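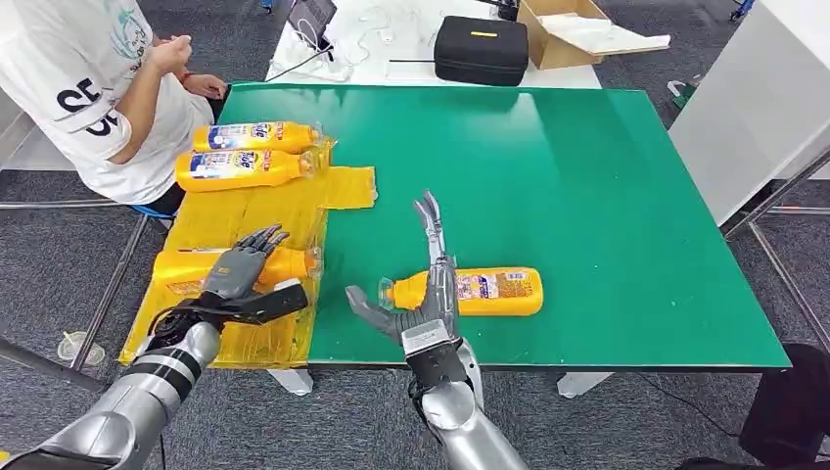
Zallcombe tests two-handed robots for people thinking of buying one. Sinan Kurtuluş and Chathurika Mollah started it after reading one brochure too many. We have logged 1,136 trials so far, and we don't take a maker's word for much. Four yellow bottles lying on their sides on a green table will tell you more about a pair of robot hands than any launch video.

We sell reports, never robots. The Lellance review runs to 44 pages, and Sinan still has doubts about page 8.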